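Wollow Household Words
Data card and readme, version 3

Welcome, and thank you for stopping by. Wollow is a collection of everyday words and phrases for household jobs, gathered from people who live in and near the valley of Prukstead, and written down more or less as they came. If you have ever heard somebody's gran say that the sheets want "a good snatching" before they go on the line and wondered whether it was just her, then you are very much the sort of person we had in mind (it wasn't just her, we have it from both ends of the valley).

What you get

The collection holds 2392 entries. Each one is a word or phrase, together with what the speaker said it meant, a sentence showing it in use, and a few notes on where it came from. Laundry is by far the fattest section, followed by kitchen work, then fires and stoves, and then a long tail of odds and ends covering mending, sweeping, blackleading, the proper way to beat a rug and what to call the fluff that comes off it.

There are also 443 short recordings, each a few seconds long, of people saying a word twice and then using it in a sentence. They vary a good deal in quality. One or two have a kettle going in the background, and we left those in, as the speech is perfectly clear and we rather liked the kettle.

How the files are laid out

Everything sits in one folder called wollow. Inside it you will find:

entries.csv — the main table, one row to an entry
places.csv — the parishes and hamlets, with their spellings made regular
audio — the recordings, named by entry number
notes — longer remarks on single words, as plain text

The main table has these columns:

id — the entry number, which never changes, even if the entry is moved to another section
headword — the spelling we settled on
variants — other spellings, separated by semicolons
meaning — in the speaker's own words where we have them
sentence — the word in use
section — laundry, kitchen, fire, mending, floors, or other
place — matches the name column in places.csv
decade — the speaker's decade of birth, left blank if they preferred not to say
sound — yes or no

All the text is UTF-8. If you open the table in a spreadsheet program and the apostrophes come out as little squares, choose UTF-8 when you import it and they should settle down.

How it was gathered

Most of the words came from afternoon visits, with a cup of tea and a list of jobs to talk through. We did not read out words and ask whether people knew them, because folk are kind and will say yes to please you. We asked instead what they would call a thing, or how they would tell a child to do it, and then kept quiet. The keeping quiet was the hardest part to learn.

A smaller share was sent in by post on the printed Silum slips, which have a box for the word, a box for the meaning and a space at the bottom for anything else. That bottom space has turned out richer than either of the boxes, and a good many of the longer remarks in the notes folder began life there.

Spelling

Few of these words had ever been written down by the people who used them, so the spelling is ours and we make no great claims for it. Where an older printed form exists we have followed it. Where there was none, we went for whatever a reader from the valley would be likeliest to say aloud correctly at first sight. There are 42 entries where we could not agree among ourselves, and for those the variants column holds every form that had a supporter.

Things to be careful about

The hill farms above Prukstead are thinly covered. We got up there in September, when everyone was busy, and had fewer long talks than we would have wished. Please don't take the lack of a word on the hill side to mean that it wasn't used there.

Speakers born before the war make up most of the collection, so it tells you a lot about coppers, mangles and dolly tubs and next to nothing about tumble dryers. Men are heard mostly in the fire and floors sections. Some of that is down to how the work was shared out, and some of it is down to which questions we put to whom, and we would do it differently another time.

A few of the meanings are plainly at odds with each other. "Wamble", for one, is given both as folding a cloth neatly and as bundling it up any old how. Both speakers were quite certain and both entries stand.

Using it and passing it on

You are free to use the words and meanings for study, teaching, quizzes, tea towels or anything else that takes your fancy, so long as you say where they came from. The recordings are a little different. Please ask before playing them in public or putting them online, so that we can check with the speaker or the family first.

To cite it, "Wollow Household Words, version 3" will do nicely.

What has changed

This version went out on January 8, 2018. It brings in the Wako word list, a handwritten exercise book of kitchen and laundry terms lent to us and copied out in full, and it mends a fault that had shifted the place column down by one row in the mending section. If you have been working from version 2, do please fetch the new table, and check anything you have written about darning.

Corrections and additions are always welcome, and so are quarrels over spelling. Remarks from readers are added at the foot of this page as they reach us.
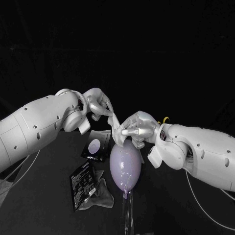
Reader's remark, from Wako: My mother had "wamble" too, and with her it was always the bundling, never the folding. She would say "don't wamble it" if we stuffed a clean pillowcase in the drawer. You have "snatching" for sheets, but we used it for tablecloths as well, two people with a corner in each hand and a sharp tug. Could that go in as a second sentence under the same entry, or does it want a number of its own?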